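Review: Joltareo 4, motion planning and grasp sequencing
Version tested: 4.2
Posted February 7, 2024

Joltareo is a planning layer that sits between a perception stack and an arm controller. Version 4 replaces the old sampling planner with an optimiser that treats arm and hand as one chain. We had used the previous release since May and moved the same task set across without changes.

Installation is straightforward on a clean machine and awkward on one that already has Filtodari, our perception package. Both ship their own copy of the transform library, and the load order matters. The release notes do not mention this. Setting the library path by hand cures it.

The planner itself is good. Over 1293 logged planning calls it returned a path inside the time limit in all but 12. Those were all low side approaches with the thumb close to the table surface, where the collision margin is applied twice, once in the hand model and once in the scene. Lowering the scene margin clears the fault but is a poor default.

Pre-grasp poses are now a separate stage. The hand stops open at a set offset from the target, perception is polled again, and only then is the final approach planned. This costs time on every pick. It also allows the target pose to be corrected late, and for soft or irregular food items we would not turn it off. 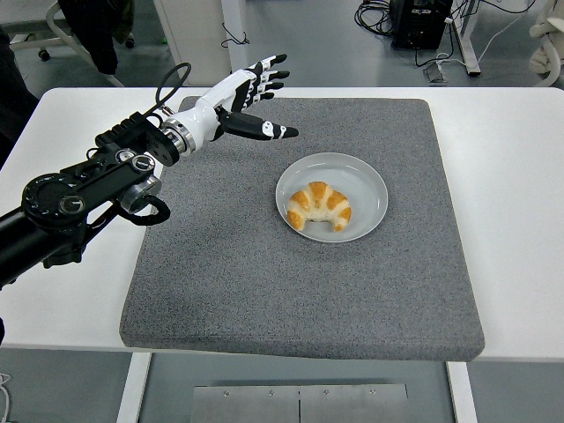 Hand open above and to one side of the plate, croissant as target.

Scene editing is the weak part. Thin objects such as mats and shallow dishes must be entered as boxes, and the rim of a plate is lost unless a mesh is supplied. The Promholm editor handles both properly, though its export drops joint limits.

Logging is complete and readable. Replay works offline, but scrubbing backwards resets the hand joints to zero until the next keyframe. The Te Moana plug-in for plotting joint torque loads without trouble.

Documentation: adequate for the arm, thin for the hand. The cost weights for finger joints are listed without units.

Rating: 4 out of 5. Existing users should upgrade after checking their collision margins.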